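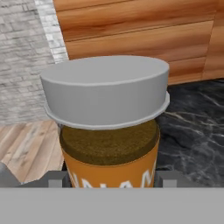 Why does the curing light on the Bretow unit cut out before the end of a cycle? The handpiece shuts itself down when its temperature sensor reads too high, and on this unit the sensor was giving a high reading because its connector had worked slightly out of place.

## Ticket history

**Practice:** Millwood Dental, surgery 4
**Equipment:** Bretow curing light, corded, with bench base
**Reported by:** Johanna Zürcher, practice manager
**Assigned to:** Torbjørn Nygård, Girkus equipment support
**Status:** Closed

**Fault as reported**

The light stops part way through a cycle when the dentist is setting a white filling. The base beeps twice and the amber lamp comes on. After a short wait it works again, then does the same thing on the next patient. The dentist has been finishing fillings with the light from surgery 2, so two rooms are sharing one light and appointments are running over. No patients have had to be rebooked so far.

**09:10, Nygård**

Rang the practice. Asked which programme was in use when it cut out. Johanna checked with the nurse, who said the standard one and the long one, with no difference between them. The short programme always finishes.

Asked them to wipe the vents on the back of the handpiece with a dry cloth, check that no barrier sleeve was covering them, and run the light on the bench with nobody in the chair.

**09:45, Zürcher**

Vents were clean. The sleeves are the Wojcik ones we have always used and they stop well short of the vents. We ran it on the bench without a sleeve and it cut out on the second long cycle. Same two beeps.

**10:05, Nygård**

That rules out the sleeve. Please swap bases: put the surgery 4 handpiece on the surgery 2 base, and the other way round. Mark them with tape first so they don't get mixed up.

**11:30, Zürcher**

Done between patients. The fault goes with the handpiece. The surgery 2 handpiece is fine on the surgery 4 base and did 16 cycles in a row without stopping.

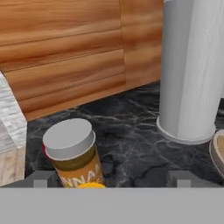 The surgery 4 handpiece on the good base managed three cycles and then stopped. The nurse says the outside of it did not feel any warmer than the other one.

**11:50, Nygård**

If the casing feels normal and the base is good, I would look at the sensor or the fan. Can you hear the fan when it is running?

**12:05, Zürcher**

Yes, it sounds the same as the other one.

**12:20, Nygård**

Please stop using the surgery 4 handpiece on patients. A filling that has only had part of its light may be soft underneath even when the top feels hard. The dentist will want to look through the notes for anyone treated with it while the fault was present. That is a clinical decision and I can't advise on it. Booked a visit for 14:30.

**12:40, Zürcher**

Passed on. The dentist says every filling that was interrupted was given a full cycle with the other light before the patient left, and this is in the notes. She is going through them again anyway.

**15:40, Nygård, on site**

Opened the handpiece. Fan runs freely, no dust to speak of. The sensor lead plugs into the small board behind the lamp, and the plug was sitting crooked with one side lifted. With it like that, the service reading climbed far faster than it should and tripped the cut-out. Pushed the plug home and fitted a new retaining clip. The old clip had a crack across it.

Ran 50 long cycles with the usual rest between them. No cut-outs. Checked output with the practice's own meter and it matched the surgery 2 light. Changed the clip on the surgery 2 handpiece as well while I had the tools out. That one was not cracked.

**16:15, Zürcher**

Thank you. Is there anything we should do differently? It was dropped in June but worked normally afterwards, so we didn't report it.

**16:25, Nygård**

A drop could crack the clip, though I can't say for certain that it did. Next time, take the handpiece out of use and check it on the meter before it goes back in the surgery, then log it with us even if the reading is good. Keep up the weekly meter check and write the figure in the equipment book.

Parts used: two retaining clips. Covered by the service contract, no charge.

**16:30**

Ticket closed. Will reopen under the same number if the fault comes back.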